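# Pimine's dish library opens with a room full of color

2022-05-10

If you have ever hosted a birthday party in Pimine and ended up serving potato salad out of a saucepan, good news: the new lending shelf at Uzor Hall is open, and you can borrow as many bowls and cups as your table will hold.

The shelf is the work of Halima Haruna and Mayuree Klinhom, who have spent most of the spring gathering party dishes from attics, garages and the backs of kitchen cabinets all over town. They asked for plastic, the sturdy kind that can be dropped on a patio and picked up again, and people came through in a big way. By the time the doors opened there were 164 pieces in the collection, and more bags were leaning against the coat rack before lunch!

"I thought we'd get a few chipped mugs and a gravy boat," said Haruna. "Then a woman came in with two shopping bags of bowls that looked like they'd come straight from a 1970s picnic, and I just about danced."

Borrowing is free. You fill out a card with your name and phone number, pick what you want, and bring it all back clean within 8 days. There's no deposit and no fine for a lost cup, though Klinhom would like you to tell her so she can cross it off the list. She keeps that list in a green ledger at the front desk and is very fond of it.

The colors are half the fun. Nearly everything on the shelf is bright, the kind of thing you'd want next to a pitcher of lemonade, and nobody has tried to sort it into matching sets. That was a real discussion early on (Haruna wanted sets, Klinhom wanted a jumble), and the jumble won. Borrowers seem happy about it. Most of the people choosing dishes at the opening were holding one color up against another, changing their minds, putting it back and starting over.
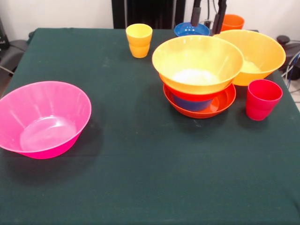

*Pink, yellow, blue and orange: bowls and cups on the green cloth at Uzor Hall.*

Ngozi Eze was first in line. She's throwing a graduation lunch for her daughter at the end of May and has 72 people coming, counting cousins, so she had arrived with a folded shopping list and a laundry cart. She left with a tall pile of bowls and a grin, and had to come back in for the cups.

"I was going to buy throwaway stuff," she said, wedging a dish towel between two stacks so they wouldn't rattle. "It would have cost me plenty and gone right in the trash. These are prettier, and my aunts will want to know where I got them."

Her plan is to put chips in the big bowls, cut melon in the middle-sized ones, and let the kids fight over who drinks out of which color. She has already promised to take photos for the bulletin board by the door, which so far holds only the opening hours and a recipe for mango pudding.

Zakhar Pylypenko, who runs the Stivlow bakery across the street, brought over trays of poppy seed rolls for the opening and stayed most of the morning. He also brought a box of small bowls his family had used for jam when his children were little. He said he'd gone back and forth about giving them up, then figured they would get more use on other people's tables than on top of his refrigerator. A boy picked one out almost as soon as he set the box down and carried it around like a hat. Pylypenko let him.

The shelf itself fills the long wall of the side room, where the choir used to store its music stands. Adaeze Akinola built it from old pine boards and painted the ends yellow. Big bowls go on the bottom, where you don't have to reach over your head for them, and cups go at eye level. Lids have a crate of their own, and Akinola admits the crate is a mess. Anyone who enjoys matching lids to containers is warmly invited to stop by and have at it.

Akinola would also like to add serving spoons and a few salad tongs soon. Glass and china aren't being taken for now, mostly on account of storage, and the same goes for anything with a crack in it. Pitchers are very welcome. There are only 2 at the moment, and both were spoken for by the end of the morning.

A few practical notes for anyone planning a party. The side room is open in the afternoon whenever the main hall is, and the cards are on the desk just inside the door. Bring your own bags or a box, as the hall's supply is already gone. Large orders are fine, but please call ahead so they can be pulled from the shelf and stacked before you get there. If you're borrowing for a school or a block party, put the group's name on the card next to your own.

Washing up is on the borrower. Warm water and regular dish soap are plenty, and Klinhom asks that everything be fully dry before it's stacked, having opened one returned bag already that she'd prefer not to discuss. A trial run with a handful of neighbors went on through the early spring, and apart from that bag, every piece came home in good shape.

Word is getting around. A reading group from Sitent, the next town over, has asked if it can borrow cups for its summer potluck, and Haruna told them yes before they had finished asking. She's hoping Sitent will put together a shelf of its own, so the two towns can swap when one of them has a really big crowd to feed.

Donations can be left at the Uzor Hall front desk during open hours. Please rinse them first, and if you have a spare pitcher, Akinola will be thrilled to see you.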